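Teaching the arm to tidy up

Notes from the Prendoritz bench, by Trinidad Insaurralde
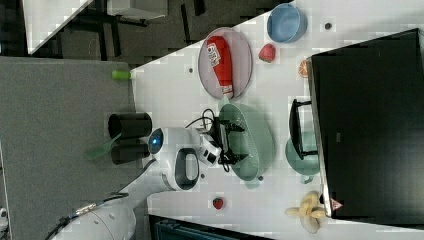
The gripper at the green colander, with the ketchup on its plate behind.

I've spent most of December steering a robot arm round a pretend kitchen, and I can now report that a colander is far harder than a strawberry! We're building up a set of 300 demonstrations for the Illey project, all done by remote control, and I've got 200 of them in the bag. You move the controller, the arm copies you, and every little wobble of your wrist gets recorded along with the good bits.

My early ones were dreadful — I kept rushing the last few centimetres and then stopping dead. Munasinghe watched a couple and told me to slow down before the grasp and keep moving, even if it's only a crawl. Much better (and kinder on the shoulders).

The Clostville lot are coming over next month to try 3 new tasks with us, pouring included. If you fancy a go at the controls, mornings are quietest, and you'll need 2 practice runs before we save anything. Bring a jumper, the lab's freezing.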